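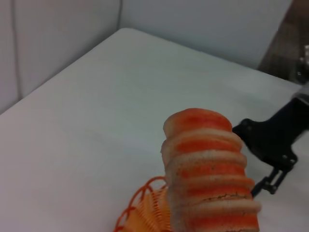 The Robot That Squeezed Too Hard

Print this page | E-mail this page to a friend

Search Puvel for Kids: type a word and press Go

Hello again! I'm Kayode Babalola, and I look after robots at a workshop in Drenstead. People often ask me what happens when a robot gets something wrong. Do alarms go off? Does smoke come out of its ears? (Robots don't have ears, and I've never seen the smoke.) Mostly it's much quieter than that. So I'm going to tell you about a fault we had in April, because I learned a lot from it and I think you might too.

The job sounds easy. A robot has to pick up a stripy orange toy and put it in a basket. You could do that with your eyes shut! But think about what your hand is up to while you do it. Your skin feels the toy touch your fingers. Your muscles squeeze a bit. If the toy starts to slip you squeeze a bit more, and if it starts to squash you ease off. You never have to think about any of it.

A robot gripper has no skin. Ours has a motor that closes the fingers, and a little sensor that tells the computer how hard the motor is pushing. The computer looks at that number and decides when to stop. We use a scale that goes up to 100, and for squashy things we ask it to stop at 3. That's a very gentle pinch, the sort you'd use on a ripe raspberry.

What went wrong

One morning the robot closed its fingers on a foam ball and just kept closing. The ball went flat as a biscuit. My friend Demetrio Paredes was nearest, so he pressed the big red stop button and everything went still. Nothing was hurt except the ball, which had a split right down one side.

I thought the computer program must be to blame (I had written that bit myself, so I felt rather sick). I read it all the way through, all 878 lines, with two cups of tea. I couldn't find a mistake. Then Demetrio looked in the notebook where we write down every try. Tries 1 to 216 were fine. After that the sensor had said the same thing every single time: zero.

Zero! It was telling the computer "I'm not touching anything" even while it was flattening the ball. A wire inside had worked itself loose. The poor computer kept thinking, "Well, I haven't got hold of it yet, I'd better squeeze some more."

We call that a silent fault. A noisy fault is one you notice straight away, like a bicycle chain coming off. A silent one is like a bathroom scale that's stuck. It still shows you a number, and the number looks perfectly sensible, but it's wrong.

How we mended it

First we switched the power off — always first, even when you're in a hurry. Demetrio pushed the wire back in and put a clip over it so it couldn't wriggle out again. It took him less time than I'd spent looking for my glasses.

Then I changed the program. Now, if the fingers have closed a long way and the sensor still says zero, the robot stops and asks for help. I also gave it a limit, so the fingers can't close further than we tell them, whatever the sensor says. That way there are two things looking after the toy, and if one breaks we've still got the other.

After that it was back to the basket job.

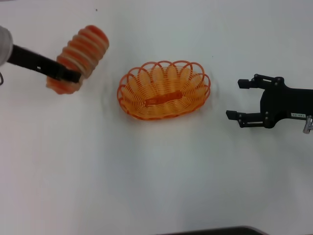 Left gripper holding the stripy toy, right gripper open, basket in between.

What about fingers?

Your fingers are squashy too, and so are mine! Our rule is that hands stay away from the table whenever the robots are switched on. It doesn't matter how gentle they were yesterday. If you ever visit a workshop like ours, ask where the stop button is before you look at anything else. I still do that when I go to see the robots over at Predley, and I've been doing this job for ages.

Something to try at home

Put on the thickest gloves you can find and pick up a grape. Then try a crisp! You'll probably break a few, and you'll know how a gripper feels when its sensor isn't much help. (Eat the broken ones. Take the gloves off first.)

Next time I'll be writing about how robots see, and why shiny spoons drive them potty.

Page last updated: April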